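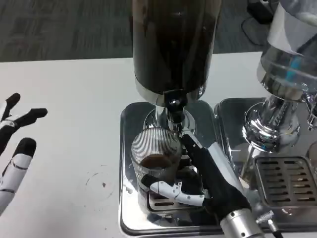 Home | News | Projects | People | Archive | Subscribe

Memon 3 is out, and the hands finally know when to stop squeezing

By Kausar Yousafzai
May

We've been promising a proper release of Memon, our grasp control software, for what feels like ages, and it's finally tagged and ready to pull! The coffee bench has been its main test for most of the spring. Two robot hands, a grinder, an espresso machine and a ribbed glass cup turned out to be a wonderfully nasty combination, and nearly everything new in this version came from trying to get that cup held steady under the grinder's spout.

The big change is how the fingers decide how hard to press. The old controller had a fixed target for each fingertip, which was fine for boxes and hopeless for glass. Memon 3 starts with a very light touch, watches for tiny slips, and adds a little force only at the finger that needs it. Efua Laryea wrote most of it and it is lovely to watch in the plots -- you see the thumb take up the load and the index finger follow a moment later, with hardly any overshoot. She has also put in a hard ceiling per object, so a confused slip detector can't talk the hand into crushing something.

Then there's perception. Chrome has been the bane of our lives. The grinder sits on a polished steel tray, the espresso machine is shinier still, and the depth readings from the head camera used to be full of holes and ghost fingers. Our tracker, Pillik, would happily lock on to a reflection of the hand and report that we had reached through the tray. Shamim Janjua's fix is to predict where the real hand should be from the joint angles, draw its outline into the camera view, and throw away any finger that doesn't agree with it. It's a simple idea and it runs fast enough that we've left it on all the time. In our last batch of 1000 recorded reaches, Pillik chose the real hand over a reflection in all but 94. The ones it got wrong are mostly with the palm low over the tray, and Shamim has a folder of them if anybody fancies a look.

The clear cup is a separate headache. The ribs do help, because they give the edge finder something to hold on to, but the rim still comes and goes as the head moves. For now we fit a plain cylinder to whatever points survive and let touch sort out the last bit. Raymonde Leclerc thinks we can do better by looking from 2 head positions before the reach begins. She has a branch going, so please be kind to it.

Planning has had a smaller update. The approach to the spout is tight, with the index finger ending up right beside it, and the planner used to leave such a generous margin round the grinder that it found no path whatsoever. You can now set the margin link by link. Keep it wide for the forearm and wrist and narrow for the fingertips, and paths come back in good time. The idle hand gets its own parking pose as well, clear of the working one, and you can change it in the scene file without rebuilding anything.

A few things to know before you upgrade:

Old grasp files need converting. Run the convert script once and keep a copy of the originals.

The slip threshold is now set per finger. If you had one number for the whole hand, it will be copied to all of them, and the thumb will almost certainly want its own.

Dristus, the log viewer, must be updated at the same time or the touch traces will show up blank.

Known bug: if the wrist is turned while the grip is still settling, the controller sometimes counts that as a slip and tightens. Tariq Bajwa has a patch in review. Until it lands, wait for the settled flag before you rotate.

I'd love to see what people do with this on other objects. Mugs, jars, that horrible floppy funnel -- send logs, including the bad ones! Post them in the Memon channel with the scene file attached and Efua or I will go through them.

Related items

Dristus: reading touch traces side by side
Vavley scene files, a short guide
Why we stopped filtering depth twice
Pillik and the trouble with transparent things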